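Clollow Updates Open Storage Line With New Shelf Spacing and Upright Storage for Flat Boards

For release in July

Clollow has revised its Gellen line of open wooden shelving with a wider gap between the shelf and the lower cabinet, a reworked front edge, and a published method for storing flat boards upright. The revised units replace the current Gellen range in all sizes. Existing units can be converted with a parts kit.

The Gellen line is sold for classrooms, craft rooms, and small offices. It consists of a lower cabinet, one or more shelves above it, and two side panels. The side panels are drilled at fixed intervals so that the shelf height can be changed after the unit has been assembled. In the previous version the spacing between holes was set for books and document boxes. Customers storing display boards, foam panels, cutting mats, and similar flat goods reported that these items had to be laid down or kept behind the furniture.

"Flat boards were ending up between the cabinet and the wall," said Liliana Bortolotti, product manager for storage at Clollow. "Corners got crushed and people had to move the cabinet to reach them. We changed the hole pattern first and then went through the rest of the unit to see what else was in the way."

Changes to the shelf and cabinet

The hole pattern in the side panels now extends to the top of the panel, and each shelf can be moved in steps of 30 millimeters. The shelf has been made shallower than the cabinet top by 21 millimeters, which leaves clearance for a board to be brought up past the front edge without striking it. The front lip remains, with its upper corner rounded over to reduce marking on painted or coated surfaces.

Four shelf supports are supplied per shelf, as before. The supports are now threaded and are tightened from inside the cabinet with the hex key included in the box. Shelves fitted with the older push-in supports may be used with the new side panels, but Clollow recommends changing all four supports at the same time.

The back panel is now optional. Units ordered without a back panel are supplied with a steel brace, which must be fitted if the unit stands away from a wall.

Handling of tall boards

The handling instructions issued with the new units cover boards that are taller than the opening they are stored in. Such boards are to be held by a lower corner, with the thumb on the front face and the fingers around the back edge, and brought up in front of the shelf in a nearly upright position. A slight sideways tilt is acceptable while the board is being moved. The second hand is kept free near the front corner of the shelf until the board is ready to be set down. 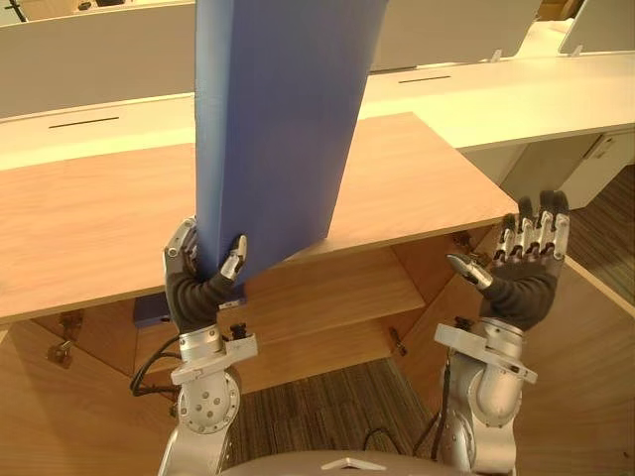 Clollow Trade Bulletin, Issue 21, page 4

Boards should be placed with the long side vertical. Where several boards are stored together, the thickest goes in first, against the side panel. Boards with a matte or textured face should not be slid across one another. A sheet of paper between them is sufficient for short-term storage; for longer periods Clollow offers the Mazza divider, a slotted insert that stands on the cabinet top and takes boards of mixed thickness.

"The instruction to hold the lower corner came out of assembly trials," said Gualtiero Melis, who wrote the handling section. "If you take a tall board by the middle, the bottom swings toward the shelf and hits the lip. Held low, it clears. It does need a firm grip, and for large heavy panels we specify two people."

Use on carpet

The revised units are approved by Clollow for use on carpet as well as on hard floors. On carpet, the leveling feet should be turned out fully before the cabinet is loaded and adjusted again after one week. The cabinet should be checked with a level placed along the front lip of the shelf. Glides for hard floors are packed separately and are not to be fitted on carpeted surfaces.

Testing

Loading trials were carried out at the company's Dondon workshop under Griet Van der Linden. Each shelf was loaded and unloaded 300 times with mixed flat goods, and the supports were inspected after every series. The threaded supports required no retightening during the trials. The rounded lip was checked against painted board, coated board, and bare fiberboard. Light marking was recorded on the bare fiberboard only.

The trials did not include outdoor use or use in damp rooms, and the Gellen line is not recommended for either.

Conversion kit

Owners of the previous version can order a conversion kit made up of two side panels, threaded supports for each shelf, and a printed template for trimming the existing shelf to the new depth. Trimming can also be carried out by a dealer. The kit does not fit corner units, for which a separate part is being prepared.

Before starting the conversion, the cabinet must be emptied and the shelf removed. The side panels are handed, and the letter stamped at the lower end must face the inside of the cabinet. Screws from the original assembly may be reused if the threads are undamaged.

Availability

The revised Gellen units can be ordered through Clollow dealers from July. Conversion kits and the Mazza divider ship from the same date. Dealers holding stock of the previous version may continue to sell it and should include the new handling sheet with each unit.

Dealer questions on stock and exchange should be sent to Rosario Caputo in trade sales. Requests for drawings, loading data, and printed handling sheets go to Diệp Ninh in technical documentation. Both offices close at noon on Friday.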